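Grakdale Patchwork Print Throw

Home textiles / Throws and covers
Item 347

The Grakdale is a printed cover for the furniture which is already in your home. The patchwork is a print, so there are no sewn pieces that can open at the corners. We draw the design in our own studio under the Plistus name, and the fabric is printed for us by the Trarier mill.

Many customers ask which colors they will receive. The design has peach and cream, light blue, magenta, turquoise, beige with dark green, and a bright blue floral part. Black bands with pale dashes go between the patches, like big hand stitches. Please look at paisleys and medallions especially, they are the part our designer Beril Kocabaş worked on for the longest time.
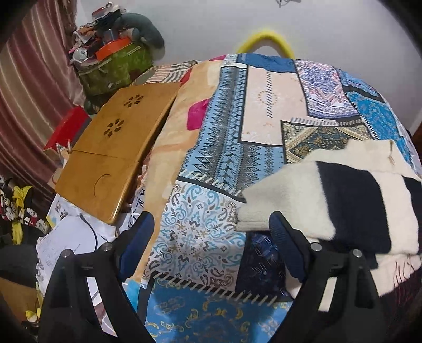

Hauwa Akpan wrote to us that she was afraid of so many patterns in a small living room, but her walls are plain and she now keeps the throw on all year. She also asked for a version with less magenta. We do not have one at the moment.

Size and fabric

Length: 270 cm
Composition: cotton, medium weight
Edge: folded and sewn on four sides
Weight of the parcel: a little more than the throw itself, we use only a paper bag

The cloth is not elastic and it has no straps. On a rounded surface it is best to begin from the middle and smooth it to the sides with your hands. If it moves too much, push the extra fabric behind the seat cushions.

Care

Wash at low temperature with similar colors. Wash it alone the first time. Do not bleach. Iron on the back side, because a very hot iron can make the print dull. It may shrink by up to 5 percent in the first wash, and the length above is measured before washing.

Ordering

This season we printed 600 pieces. The next printing is planned for September. For fabric samples, please write to Ekrem Ertürk at the shop and mention the item number. Returns are accepted if the throw is unwashed and the label is still attached.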